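4.2 Selecting the Grasp Under Partial Wrist Views

The planner described in Section 4.1 gives an ordered list of objects to be moved, but it does not say how each object should be taken. In the condiment task this question is more difficult than we expected at the beginning of the project. The objects are bottles and jars of different height and diameter, many of them have a shiny lid, and the goal is a narrow wire basket which becomes more crowded with every placement. In this section we explain how the grasp module of Ovanwood uses the wrist view of each arm, and how it decides when a view is not good enough to act on it.

Each arm runs its own copy of the perception node. The node receives the wrist image, segments the lids and the bodies, and sends a set of candidates to a shared object table. We do not calibrate the two wrist views against each other during the run. Instead, the entries are merged by their position in the table frame, and a candidate is accepted as a new object only if no existing entry is close to it. This simple rule works well while both arms are near their home pose. It becomes weak when one arm is over the basket and its own fingers cover a large part of what the other arm should see.

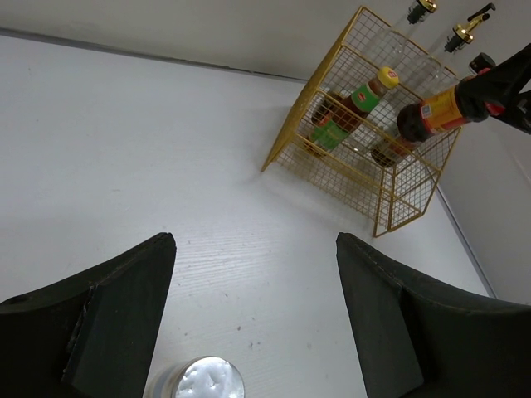 Figure 6a. Wrist view while the other arm holds a bottle over the basket. The metallic lid at the bottom of the image is only partly visible.

Figure 6a gives a typical case. The round container beside the left finger is cut by the image border, so the fitted circle has a large error in the direction toward the gripper. In the first version of the software we used this fit directly, and the grasp center moved by a noticeable amount between two consecutive frames. The current version marks such a detection as "open". An open detection reserves its space in the table, so that no other motion is planned through it, but it cannot be chosen as a grasp target until a second view closes the contour.

The second problem is the basket itself. The mesh is seen in front of the bottles as a fine regular pattern, and the segmentation network, which was trained mostly on objects standing free on a table, tends to break one bottle into many small regions. We tested two remedies. The first was to remove the pattern with a frequency filter before segmentation. It made the masks smoother, but it also damaged thin structures like bottle necks. The second was to add training images in which a synthetic grid is drawn over the object. For this purpose we rendered grids on 200 images from the Kaltwood set, with random cell size and random angle. We kept the second remedy, as it needs no extra step at run time.
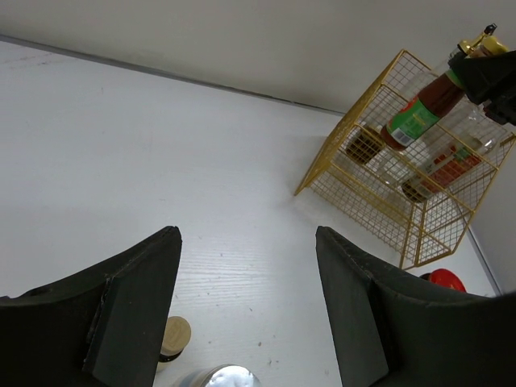
Figure 6b. Two bottles lying at a similar angle behind the mesh, and three lids on the table at different degrees of occlusion.

In a view like Figure 6b the module has to answer two separate questions: which objects are still to be moved, and how much free volume the basket still has. We treat the bottles in the basket as one occupied region and do not try to recover the exact pose of each of them. This is a coarse choice. A bottle that leans takes more space in our model than it takes in reality, and sometimes the planner reports a full basket when a human would easily find a place for one more jar. We accept this cost for now — a wrong "full" stops the task safely, while a wrong "free" may push glass against glass.

For objects on the table, the score of a grasp candidate is a sum of three terms. The first term is the quality of the lid contour. The second is the clearance on both sides of the object along the closing direction, measured with the real thickness of the fingers. The third is the distance from the current wrist pose. The weights were tuned by hand on 19 recorded trials and then were not changed for the rest of the experiments.
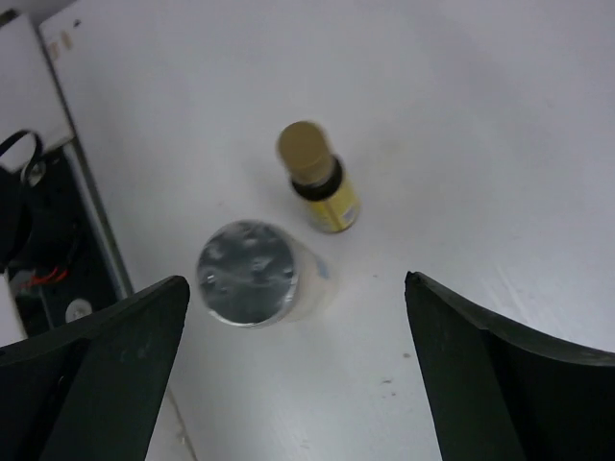 Figure 6c. Two neighboring containers with a small gap between them. The closing direction must avoid the yellow bottle.

The clearance term is most important when two containers stand close together, as in Figure 6c. The foil lid is wide and nearly facing the view, so its contour is good, and a method using the contour alone would give almost the same score to all closing directions. With the clearance term, the directions in which a finger would enter the gap to the bottle are strongly reduced. Each term can be switched off from the Dritgate configuration file, and the ablation in Section 5 uses this option.

After the fingers close, the module does not trust the commanded width. It compares the measured opening with the diameter estimated from the lid and also checks that the lid center lies between the two inner faces in the image.
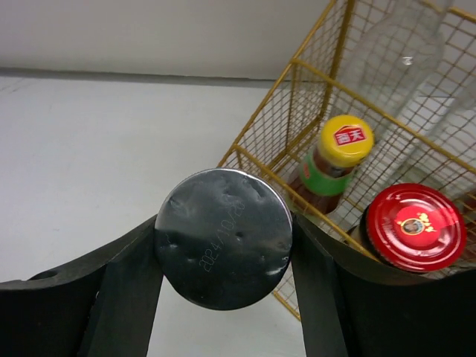 If one of the two checks fails, the arm opens, moves back by 20 mm, and the object is marked as open again. We limit this to two attempts per object. Over all sessions the check was triggered in 171 grasps, and most of these came from reflective lids, where the highlight was taken for a part of the rim. An earlier rule from the Uddin controller, which used only motor current, could not separate a good grasp from a grasp on the edge of the lid, and we removed it.

The remaining failures are discussed in Section 5.3, together with the timing of the two perception nodes.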